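I went to the Trallumo open day at Mullodbridge in February, mostly because my neighbor Tracey Tapley had a spare ticket and I'd been eyeing their hand-held gripper for our makers' club. So this is a review of the gripper and a bit of a review of the day too.

## Getting in

Parking was awful. Get there by 10 if you go, and bring your own coffee (the machine in the lobby took my two dollars and kept them!).

## Trying the gripper

Yavuz Akyol ran the table I liked best. You hold the thing by its grip, squeeze, and the two black fingers close at the yellow tips – simple as kitchen tongs, and I got the hang of it right away. The job was handling thin blue plastic on a big white tabletop, and wow, is that stuff annoying. It creases and slides, and you end up chasing a corner.
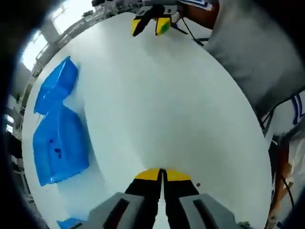 ## What I liked and didn't

The yellow tips are easy to keep track of against the white, which helped me more than I expected. The squeeze is light enough for my bad thumb. On the down side, the body is chunky, and when I came in low the gray blocks on either side of the fingers blocked my view of whatever was right beside them. My wrist was also tired after ten minutes or so, and Maureen Ellwood, who had her turn after me, said the same about hers.

They want $300 for the basic one. I'd pay that for the club, but I wouldn't buy it just for myself. Yavuz says the Stuscombe workshop will lend you one for two weeks if you leave a deposit, so I've put our name down for that first.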